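Chapter 3

Inside the Desktop Computer: Opening, Looking, Naming

Before you read

In the first two chapters we treated the computer as a closed box with a plug on one side and a screen on the other. From this chapter we work with the box open. You will need a desktop computer that you are allowed to take apart, a screwdriver, a few small dishes for screws, and a notebook. A computer from a school store room or an office clearance is very good for this purpose. It does not need to start. In many ways it is better if it doesn't, for you will then be less afraid of it.

After this chapter you should be able to:

open a desktop case safely and lay it in a good working position
name the main parts and say what each of them does
follow a cable from one end to the other and say what it carries
write a parts record that another person can use

3.1 Why we begin with looking

When I started to repair computers, my teacher Otakar Matoušek gave me an old office machine and told me to keep my hands in my pockets for the length of one lesson. I was only permitted to look and to draw. At that time I thought it was a waste of an hour. Later, when I had my own students, I understood why he did it. A beginner who opens a case wants to pull something out at once, and after two or three parts are out, he cannot say where they came from.

So the rule of this chapter is simple: you look first, you write second, and you remove a part only in Chapter 4.

3.2 Preparing the computer and the bench

Shut down the computer if it is running. Turn off the switch on the power supply, if there is one, and pull out the power cord. Then press the power button on the front for a few seconds. The small charge which is left in the board will go away in this manner. Never open the power supply itself, not even when the computer has been unplugged for a long time. It can hold a dangerous charge and there is nothing inside it for you to repair.

Put the case on its side, so that the panel which you will remove is facing up. Most tower cases have one panel meant for opening, and it is held by screws at the back or by a latch. Business machines are often made to be opened without tools, and the parts you are meant to touch have a bright color, frequently blue or green. If a latch does not move, do not force it. Look for a second one.

Static electricity is the other thing to think about. Touch a bare metal part of the case before you touch anything else, and do it again each time you come back to the bench. If you have a wrist strap, wear it and clip it to the case.

3.3 The large parts

Start with the parts that you can recognize from a distance. The power supply is a metal box with a long label. It takes the current from the wall and changes it into the lower voltages which the other parts need. From it comes a thick bundle of wires in several colors. In most desktop computers the red wires carry 5 volts, the yellow ones 12 volts and the orange ones 3.3 volts, while black is ground. Some makers use other colors or make all the wires black, so please take the label as your guide and the color only as a hint. 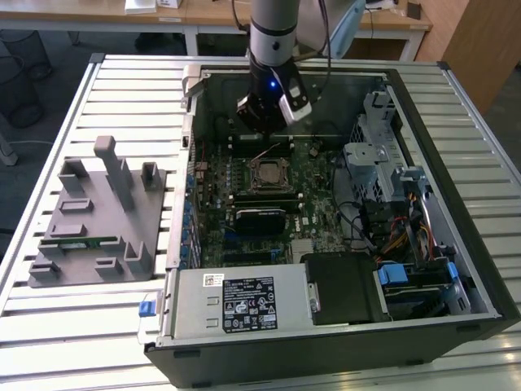

The motherboard is the big flat board to which everything else is connected. Beginners sometimes call it "the computer", and this is not a very bad mistake. On it you will find the processor socket, a square place with a metal frame and a small lever. In a working machine you would not see the socket at all, as the processor sits in it and a cooler sits on top. If the cooler and processor have already been taken out, be extra careful here. On many boards the contacts inside the socket are thin springs, and one bent contact can be enough to make the board useless.

Close to the socket are the memory slots, long and narrow, arranged side by side. Farther away are the expansion slots, where a graphics card or a network card may stand. The little round cans on the board are capacitors, which keep the voltage steady. A capacitor with a swollen top is a sign of trouble and belongs in your notes.

Drives are usually kept in a metal cage or a plastic bay near the front. Each drive needs two connections: one for power, one for data. In a computer of the SATA type the data cable is thin and flat, and it runs in a loop from the board to the drive.

3.4 The parts record

Danica Beneš, who read an early version of this book, asked me to put in a model record. I give it in the form which we use in our own workshop. The machine came to us in June from the clearance of an office, and we called it Holub so that we would not mix it with the others.

Name of machine: Holub
Opened by: Lenka Šťastný
Checked by: Demyd Hutsuliak
Memory: 2 modules, both in place
Drive: one hard drive, data and power connected
Expansion cards: one, in its slot
Capacitors: no swelling seen
Remarks: much dust at front fan -- clean before next step

Notice that the record says "no swelling seen" and not "capacitors good". We write what we saw. Whether the board is good we will know only after testing.

Exercise 3.1

Open your machine as explained in Section 3.2. Draw the inside on a full page, with the power supply, the motherboard, the socket, the memory slots and the drives. Write the names after the drawing is finished, then compare with your neighbor.

Exercise 3.2

Choose one cable from the power supply and follow it with your finger to its end. Write down the colors of its wires and the part it goes to.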